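Coin Banks Set, Tabletop Part
README
Last updated Apr 28, 2018

What is in this folder

This is the tabletop part of the Coin Banks set, kept by the Gouveia household objects project. It covers coin banks of the kind people keep on a dresser or a kitchen shelf: pigs, mostly, plus a few houses, a barrel and a mailbox. The set has 135 entries. Each entry is one session with one bank on one table, and comes with at least one still and a line in the entry sheet.

The shelf part, where the banks stand among other objects, is a separate download and has its own README. The two parts share object names but not entry numbers.

Files

entries.csv has one line per entry. Columns are entry number, object name, shape, main color, material, slot position, surface, and notes.
objects.csv has one line per bank. If a bank was used in several entries, it appears once here.
stills/ has the pictures, named by entry number.
notes.txt has longer remarks that did not fit in the sheet.

Empty cells mean the value was not written down. They do not mean "none."

The banks

Most were bought secondhand in two batches. The first batch came from the Dostum flea market and the second from a closing gift shop in Monov. A few were already in the house. We took what was there, so the mix is uneven. There are many more pigs than anything else, and glazed ceramic is more common than tin or plastic.

Main color is the color that covers the most surface. Painted details such as cheeks, eyes and flowers go under notes. Metallic finishes are listed as gold, silver or copper, going by looks only. A bank listed as gold is gold in color and nothing more is meant by it.
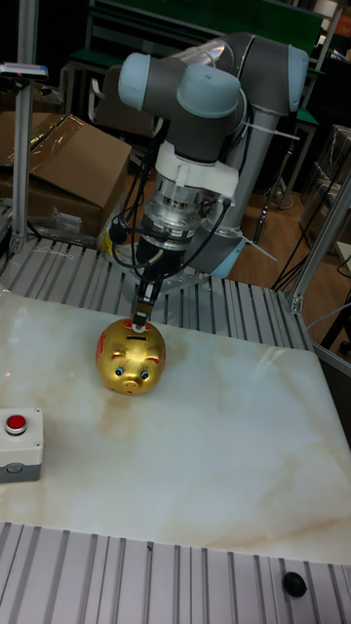

Slot position is one of top, back, side or front. On pigs, the slot is listed as top if it can be seen from straight above, even when it sits closer to the tail than the ears. An earlier version of the sheet had a separate value for "upper back," but two people filling it in would pick different values for the same pig, so it was merged into top in November. Old copies of the sheet may still have it.

The banks were not opened for this set. Some have a rubber plug underneath and some have no opening besides the slot. We did not record whether there were coins inside, and weight is not given for that reason.

Surfaces

Surface is the tabletop the bank stands on. The values are marble pattern, plain white, wood grain and cloth. "Marble pattern" describes the look of the top and makes no claim about real stone. Shiny banks pick up a good deal of their surroundings, so if you are sorting by color, check the stills as well as the sheet.

Known problems

Entries 7 and 8 use the same bank under two object names. Both names are kept so that older references still work.
Entry 99 has no material value. The bank was broken in storage before anyone filled in that column, and the pieces were thrown out.
Red paint on some of the cheaper banks rubs off with handling. The same bank may have less of it in a later entry.
Snouts and ears are counted as part of the body. Hats, bows and other glued-on parts are listed under notes, with the word "attached" in front.

Use

The set may be used for teaching, sorting exercises and research. Please credit it as "Coin Banks Set, Tabletop Part, Gouveia household objects project." If you change the sheet, rename it before passing it on.

Corrections can be sent through the form on the Mutura download page. Give the entry number and the column. Corrections go into the next release of the sheet, and the stills stay as they are.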